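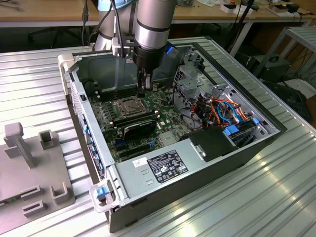 Ticket: Birton tower, powers on, no display, three beeps then silence
Opened by: Evelien Dijkstra
Assigned to: Berhanu Alemayehu
Status: Closed

Evelien wrote:
Hello Berhanu, and sorry to land this on you so early in the week. The Birton tower from the Cusville office has gone quiet on us. The fans spin up, the power light comes on, and then I get three short beeps and a black screen. I've tried another monitor and another cable, and I even took the keyboard off in case it was sulking about that. It was fine on Friday when Toshiko shut it down. Her parts inventory is on it, all 2000 lines, so she's a little anxious, poor thing!

Berhanu replied:
Thanks, Evelien, that's a lovely clear report and it saves me half the guessing. Three beeps on this model usually means memory. Before anything else, please unplug it at the wall, hold the power button in for 10 seconds, and lay the case on its side with the panel off. Then take the memory out completely and put back a single stick, in the slot nearest the processor. Push until both ends click -- it takes more force than feels polite. Leave the expansion card alone for now, we'll come to it if we need to.

Evelien wrote:
Done, and no change with the first stick. With the second one on its own it beeped once and I got the logo!! Then I tried the first stick again in a different slot and we were back to three beeps.

Berhanu replied:
Then it's the stick, and the slots are probably all right. Run on the good one for now and let the memory test go all the way through. Kristof has a matching spare in the Vakel drawer. While the panel is off, could you tuck those colored cables in toward the drive cage? The last person in there (me, I'm afraid) left them standing up.

Evelien wrote:
Spare fitted, 7 passes of the memory test and no errors. Toshiko has her inventory back and says thank you -- she has also made a backup, finally. Happy for you to close this.

Closed September 3, 2026

Recent tickets
Cortés label printer skips every other label
Front desk monitor flickers after lunch
Request: longer network cable for Liesbeth Cuypers
Room 20 projector will not wake up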